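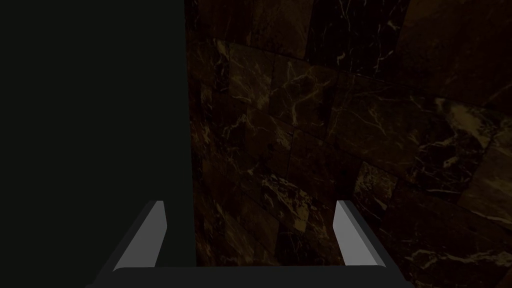
How do I get hard water spots and a dull ring off dark brown marble tile without wrecking it?

Asked by Elsa Amundsen, 2023-04-03
Tags: tile, stone, bathroom, cleaning, regret

We bought a house in Firkby from a couple who had strong opinions about bathrooms. The shower wall is dark brown marble with tan and gold veins in it, and I will admit it looks great for the first few minutes after I dry it. The rest of the time it looks like somebody sneezed on it.

We have very hard water. There are white spots from about knee height down, and a cloudy patch the size of a dinner plate where the previous owners kept a shampoo bottle. I can feel the spots with a fingernail. I can't feel the cloudy patch at all, it just doesn't shine.

What I've tried so far:

Dish soap and a soft rag. Made the spots cleaner.
Baking soda paste. Spread the baking soda into the grout, where it now lives.
White vinegar, on one tile, low down in the corner. My mother swears by vinegar for everything up to and including sunburn. That tile now has its own cloudy patch.

So before I go tile by tile ruining the whole wall, what should I be using? And is the vinegar tile fixable? A tile place in town quoted me 1,335 to come and refinish the wall, which seems like a lot for a wall I only see without my glasses on.

3 answers

Answer from Torunn Moen (accepted)

Put the vinegar back in the kitchen. Marble is mostly calcium carbonate and so are your water spots, so anything acidic that eats the spots eats the wall too. Same goes for lemon juice and nearly every bathroom spray with "lime" or "scale" on the label. Read the back of the bottle before you believe the front.

You have two separate problems.

The white spots you can feel are deposits sitting on top of the stone. If the tile is polished, you can usually shave them off. Wet the tile well with water and a drop of dish soap, hold a new single-edge razor blade nearly flat against it, and push gently in one direction. Keep it wet the whole time. Try it in the corner you already sacrificed. Change the blade when it starts to drag. It's slow, and I did mine over three evenings with a podcast about shipwrecks.

The cloudy patches you can't feel are etching. That means the polish is gone from the surface, and no cleaner will bring it back. For light etching you want marble polishing powder, the kind with a fine abrasive in it, a damp felt pad and some patience. Work a small area, rinse, dry, look at it from the side with a flashlight. If you can see it from the side, go again. Dark stone shows everything, so expect to go again.

Stay off the grout with the powder if you can. Rinse the wall well when you're done, and after that use a pH-neutral stone soap and a squeegee. The squeegee matters more than the soap.

Comments on this answer:

Elsa Amundsen: The razor blade works! I did 4 tiles last night and only swore at one. Is sealing it going to stop the etching?

Torunn Moen: No. Sealer slows down stains soaking in. Acid will still etch a sealed tile. Seal it anyway, but don't let your mother in there.

Answer from Fotis Manolakis

I set tile for 19 years and I'd get a second quote before doing anything. Refinishing a shower wall is a real job, but some people price dark stone by how worried you look when you open the door. Ask whether they're polishing with diamond pads or putting on a topical coating. A coating in a wet shower will peel, and then you have a dull wall wearing a shiny raincoat.

Also, find out if it really is marble. I've seen plenty of printed porcelain with very convincing veins. If two tiles have exactly the same vein pattern, be suspicious. Although if vinegar dulled it, I think you have your answer, and it cost you one tile.

Agree with Torunn on the blade. Don't use it on a honed finish, you'll leave shiny tracks.

Answer from Eilif Strand

vinegar has always worked fine for me

Comments on this answer:

Torunn Moen: On marble?

Eilif Strand: fiberglass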